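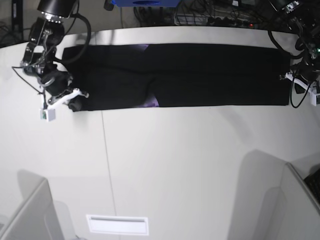 Laundry Sunday: the black pile

August
By Lotte Schouten

Wash day again and everything dark. 

Trousers

Black, matte, with a bit of purple lining showing. Love that lining. Laid out long on the white table, legs together. Bernardo Carrilho hangs his by the cuffs, I fold mine in thirds and they fit the Hyvönen drawer fine.

T-shirt

Plain black short sleeve, sideways on the table, collar end left. Neck is always the fiddly part, bunches up evrytime. Sleeves in first, then hem to collar. Grey ones get the same treatment.
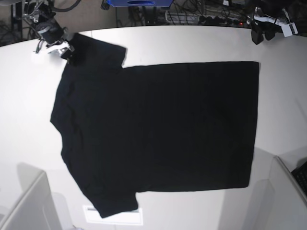

Still to do

Socks. 5 odd ones at last look – no idea. Then the towels, wich can wait.

Recent
Judside clothesline, before and after
Shelves for the Valtholm linen cupboard
Getting lint off black cotton
Stenunov ironing board, one year on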